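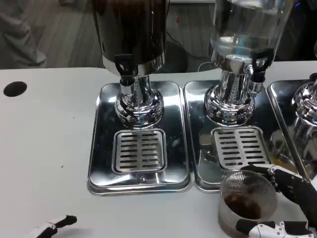
*Coffee grounds in the strainer, strainer in the cup.*

**Meet the Pasberg, a robot for hire**

Cevirari rents out a robot with two hands and no mouth, so it will never drink your cocoa. Grown-ups can book it for 3 hours. It works at a table of drink dispensers and never asks for a tip.

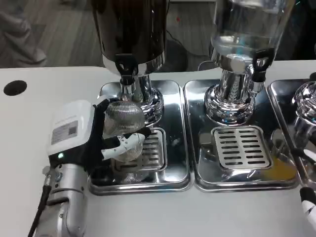
*Holding the strainer under the tap.*

Squeeze too hard and a strainer bends. Too soft and it drops. Roxana Benavides, who teaches the robot, made it practice over 100 times. It didn't sigh once.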